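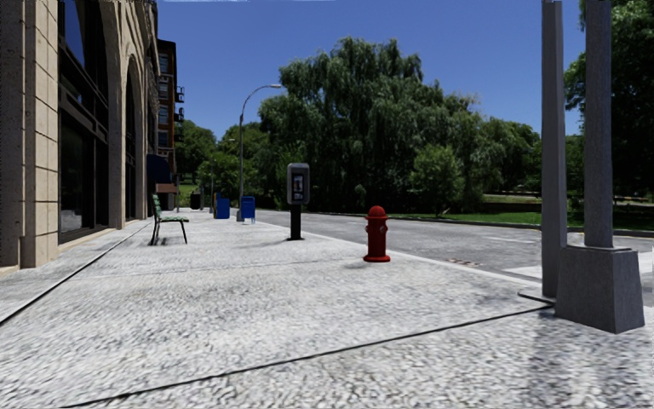
The Long Way Home to an Old Movie

My grandmother kept a list of movies on the inside of a kitchen cupboard door, written in pencil, and next to each title she put a small mark if she had cried. Astlow had two marks. I was nine or so when I first asked her about it, and she told me I could see it when I was old enough to be bored by it, and then old enough again not to be. It took me until last September to find out what she meant.

If you have never come across Astlow, you are in good company. It's a black-and-white melodrama about a piano teacher named Mrs. Lenihan, who gives up her rooms in the city to nurse a brother she doesn't much like, in a lake town called Rarnska where it seems to rain through every meal. That is very nearly the whole plot! There is a doctor, of course, and there is a letter that goes to the wrong house, and there's a dinner party so quietly dreadful that I had to get up and make toast in the middle of it. But mostly there is a woman deciding, over 53 years of her life, what she is willing to put up with.

I saw it at the Indero, which has 33 seats and a heater that knocks, and where the movies are picked by Catrin Maddocks. She has been chasing a decent print of Astlow for most of her working life, and when she talks about it she leans forward as if the thing might still get away from her.

"People call these pictures weepies and think they've said something," she told me over very strong tea before the evening show. "Well, I weep at the dentist. What I want to know is who earned it."

I think Astlow earns it, and I think it does so mainly by being patient. The camera stays on Mrs. Lenihan's hands a good deal. Early on, they are always busy – buttoning gloves, squaring up sheet music, smoothing a tablecloth that was perfectly smooth to begin with. By the last reel they lie in her lap while other people talk, and it's the most restful thing you ever saw. I didn't notice the change the first time through. I went back the next night (I paid again, Catrin, I promise) and there it was, as plain as could be.

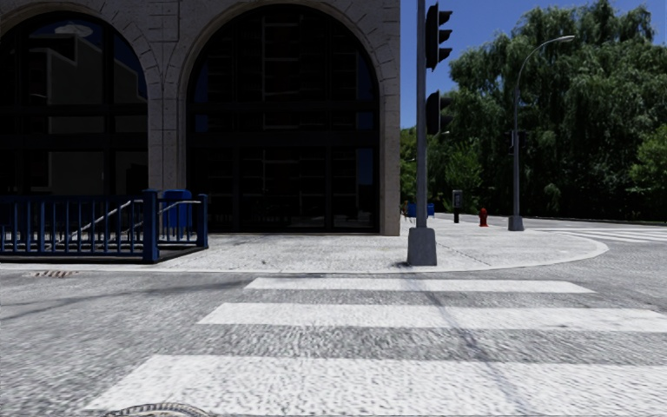

Tall arched windows on a stone corner.

The movie isn't perfect, and my grandmother would never have forgiven me for saying it was. The brother is played at a shout from start to finish. The comic landlady wears out her welcome by her second scene and then has six more. And the music, lovely as it is, comes barging in whenever somebody opens a door, so that you begin to dread doors.

Still, I would trade a whole shelf of tidier movies for the scene at the railway station. Mrs. Lenihan has her ticket, and the doctor has come to say the thing we have all been waiting for him to say, and she stops him and asks whether he has eaten. He hasn't. So they have soup. They sit side by side at the counter and talk about the soup, and I was a puddle, and so was the man next to me, who had told his wife rather loudly on the way in that he was only there for the heater.

Catrin is showing it again this winter, with a talk beforehand that she swears will be short. I've asked her to save me two seats, one for me and one for my coat, and I have written the title on the inside of my own cupboard door. It has one mark so far, in pencil, and I'm leaving room.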